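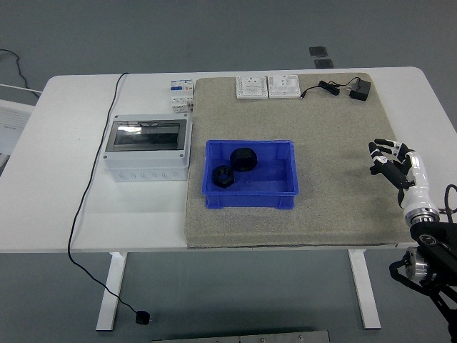 Hawthorne Adult Learning Center Opens Enrollment for Home Repair Classes

The Hawthorne Adult Learning Center will open enrollment on Wednesday for its evening program in basic home repair. The program offers 42 places and is open to all residents of the Tavitz district.

"Demand has grown every year, and we are pleased to add a second evening group," said Naledi Rampersad, director of the Center. Fees remain at $443 for the full term, including course materials.

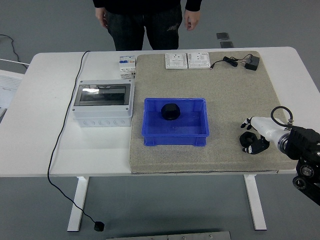
Classes begin in August under the direction of lead instructor Gilberto Huaranga. The opening unit covers household electrical safety. Students will learn the parts of common fittings, including white square wall sockets with switches, before moving on to plumbing and wall repair.

Applications may be made at the front office, Room 800.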